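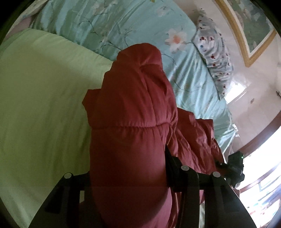

Ticket 367 — red quilt wont stay folded
Opened by: Jucélia Leite
Status: open

Guest room bed, Olovham house. Red quilted one keeps springing open, too puffy. Tried thirds — no good. Tried rolling, worse. Slides on the satin sheet too.

Reply, Luminița Voicu, 3:22
Fold in half longways first, press the air out toward the open end, then fold again. Dont stack the blue duvet on it, leave that at the foot.
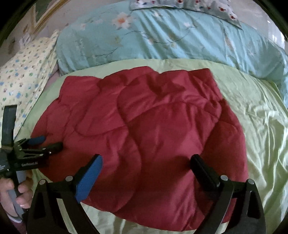 Red quilt folded on the green sheet, blue duvet beyond

Jucélia: ok better. Corners still lumpy. Need it to fit the Tristeck bag — will try tonight adn update

3 comments · 0 shares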